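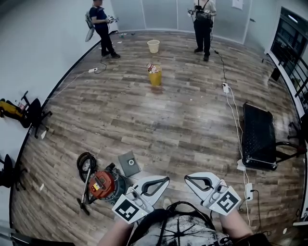

Wood-look plank flooring in mixed gray and brown, with a dark baseboard.

Plank Flooring: Common Questions

How long do the planks need to sit before installation?
Leave the boxes flat and unopened in the room for two full days. Keep the heat or air conditioning at its normal setting.

Can I install over my existing floor?
Over tile or old vinyl, yes, if it is flat and firmly stuck down. Carpet has to come out. So does any floating floor.

How much should I order?
Measure the length and width of each room, multiply, and add 10 percent for cuts. Alport planks are sold by the full box only.

My room is 1,066 square feet. Do I need a transition strip?
No. The limit for Alport is 1,852 square feet without a break. For the Savik line it is 1,000, so a room your size would need one.

Do I have to stagger the joints?
Yes. Keep end joints at least eight inches apart from one row to the next. Mix planks from several boxes as you go so the light and dark tones are spread out.

What do I do at a curved wall?
Make a cardboard template and trace it onto the plank, leaving a quarter-inch gap. A flexible baseboard will cover it.

Can I use a steam mop?
No. Use a damp mop and a cleaner with no wax in it.

Can I return unopened boxes?
Within 60 days, with the receipt. Cut planks and open boxes can't be returned. Special orders placed through our Pramisel store carry a $109 restocking fee.

Who do I call about a warranty claim?
Ask for Abena Quartey at the main desk. Have your order number and a few photos of the damage ready.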